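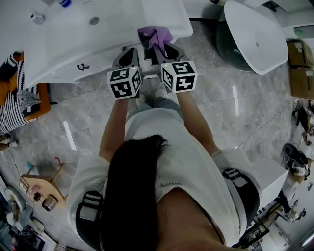

Every bathroom column has the same cure for a soap ring: baking soda, then vinegar, then watch it fizz. I don't buy it. Mix the two and they mostly cancel each other out, and you're left scrubbing with salty water.

I use plain dish soap and a wrung-out cloth, and I give it 8 minutes before I wipe. Vinegar on its own does help with hard-water scale, but keep it off natural stone and never let it near bleach.

Floarea Mihăilă wrote in to defend her dryer sheet method. I tried it on Thursday. It left a film I had to wash off with - you guessed it - dish soap.

As for the "miracle" erasing pads, they're a very fine abrasive. Fine on a tough scuff now and then. Use one every week on an acrylic tub and I'd expect the shine to go dull.

Rinse from the top down and leave the door open.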